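Spent Monday reading the release notes for Rilside's new planner. The headline is "100% collision-free paths." Fine. I have a few questions.

First one: collision-free against what? Against the map it was given. If the map says the table is 4 mm lower than it is, the planner will happily give you a perfect path into the table and log it as a success.

I went and checked how the number was made. 100 start poses, 100 goals, all in sim, all with the table modeled as one flat box. The planner didn't find the surface. Somebody typed it in.

Meanwhile the perception side (we run Bandara for depth, like half the people I know) has its own opinion of where the surface is. Plain pale wood with fine grain is a lousy target for stereo matching. Long streaks running the same way, one patch looks like the next patch sideways.

What you get is a confident depth map with a gentle hill in the middle of it. Confidence score stays high the whole time. I have stopped reading the confidence score.
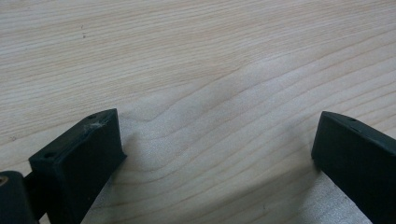 Hondurano Bench Notes

Jaws open, nothing between them, just wood. Look at the grain, where it goes from tight straight lines to that big soft ripple. I would like every vendor to show me their raw depth on a surface like this before they show me one more video of a robot folding something.

Also the two dark specks at upper left. Small objects? Dust? Part of the wood? I can't tell from this view and I have no great faith in a segmentation model that says it can.

And there's white lint on the left finger, next to the hole. Our self-mask is built from the CAD model. The CAD model has no lint. So those pixels are "not gripper," and whatever is not gripper and close to the camera is fair game to be called an obstacle.

Someone will reply that you just dilate the mask. Sure. We dilate by 17 pixels. Now you're blind in a band along the inner face of each finger, right where the grasp happens. Pick your poison.

The Drastar people say to skip all this and train end to end. Maybe! Send me the failures along with the demo reel and I'll read every one.

What I'd settle for is boring: a planner that takes a surface estimate with an error bar on it and slows down when the bar is wide. I've asked Rilside twice. It's "on the roadmap," same as it was in October.

Going back to the guarded move for now. Creep down, watch the force, stop on contact. It's slow and ugly and I know what it's doing.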